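Keeping House, Keeping Sane: An Evening Course in Household Basics
Handout for Session 2: The Sink and the Worktop Around It

Welcome back, and thank you to everyone who stayed behind last time to stack the chairs. As promised, I have typed up the notes for the second session so that you can listen instead of scribbling. Please bring the handout with you, and a pencil, because there are a few places where I shall want you to write down your own answers. If you missed the first session, the only thing you really need from it is the Rugemalira rule (named after the house where I first learnt to run a kitchen, and nothing grander than that), which says that every object on a worktop should be within one arm's reach of the job it does.

1. Why we begin at the sink

People often tell me they would like to start with the cupboards. I do understand it, cupboards are satisfying, and you get to find things you had forgotten you owned. But you can live with an untidy cupboard for years and hardly notice, whereas a muddled sink gets in your way several times a day. You fill the kettle there, you rinse the lettuce there, you stand there wondering where the brush has gone. So we start at the sink, and we work outwards along the worktop until we run out of worktop or patience.

Before you change anything at home, stand at your own sink with your hands by your sides and have a good look. Then write down what you would need for three ordinary jobs: washing up after supper, wiping the worktop, and making a hot drink. Next to each thing, put where it lives at the moment. You may find the cloths are on the other side of the room, or that the washing-up brush has no home at all and simply lies wherever it was dropped.

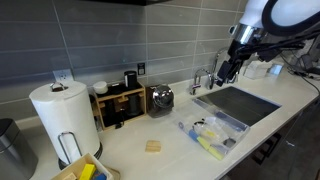

The worktop is best thought of as a row of small stations, each with one job, and the trick is to give every station an edge so that it doesn't wander into its neighbour. I used to think this was fussy until I lived for two years with a family of keen bakers in Undar, whose flour got into everything, including the tea. A tray is the cheapest edge you can buy. The clear divided one in front of the sink keeps the blue-handled brush and the two sponges together, and you can lift the lot out of the way in one go when you want to wipe underneath. Do the same with your hot drinks. A wooden organizer with compartments, standing next to the coffee maker, is a very good neighbour to have, and the paper towels on the other side of it can be reached without crossing over anything. If you have a bin at that end too, so much the better, as a used paper towel then has only a very short journey to make.

Now for some questions that came up last May, when I taught this session at the Dusero hall, and which I expect you'll be wondering about too.

Should the sponges stay out, or go under the sink? Out, please, if you can bear to look at them. A sponge shut in a dark cupboard dries slowly and begins to smell, poor thing. Squeeze it well and stand it on its edge if your tray allows.

Do I need a proper paper towel holder? No, but one with a bit of weight in its foot is a joy when you have one hand covered in egg. My own is nothing special and I would be lost without it.

What about the odds and ends that belong to nobody's job? Give them a box. Wooden, tin, whatever you like, but only one, and when it is full you must sort it before anything else goes in. I am quite strict about this and I make no apology!

2. The basin itself

Once the stations are settled we can turn to the sink. Those of you with stainless steel will know how quickly it loses its looks, and also how quickly it gets them back, which is one reason I am so fond of it. These are the steps I follow at the end of the day. They take less time to do than to read.

Step one. Take everything out of the basin, including the teaspoon you think isn't there. Lift the tray away from the sink as well.

Step two. Rinse the basin from the back wall forwards with warm water, and let the water chase the crumbs towards the waste. Empty the strainer into the bin.

Step three. Put a little washing-up liquid on a soft sponge and rub in the direction of the grain. On a brushed finish you'll see the fine lines if you tilt your head towards the light. Go gently and keep wire wool well away, as it leaves scratches that never quite go.

Step four. Pay attention to the corners. A rounded inner corner is kind to you and wants only a sweep of the sponge, but a square one needs the brush. Then run a fingertip along the rim where the steel meets the worktop, and if it feels gritty, go round it once more with a damp cloth.

Step five. Rinse again, and dry the steel and the chrome with a clean cloth. Drying is the step everybody skips. In a hard water area it makes all the difference, because the spots you see on a tap are only what was left behind when the drops dried by themselves.

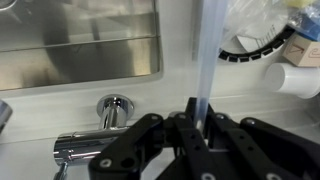

3. Looking after a pale worktop

White worktops are lovely in the evening and rather merciless in the morning. Tea, beetroot and turmeric are the usual culprits. Wipe them up as they happen, with a damp cloth and then a dry one, and check what your particular surface is made of before you try anything stronger. When in doubt, test a spot behind the kettle.

4. For next time

Please try the five steps every evening until we meet again on Sun 20 December, and bring your list of three jobs with you, crossings-out and all. We shall be moving on to drawers, and I'll bring the old Vindska cutlery tray so that you can see how I have cut it down to fit. If anyone has a spare tea towel, pop it in your bag, as the ones in the cupboard here have seen better days.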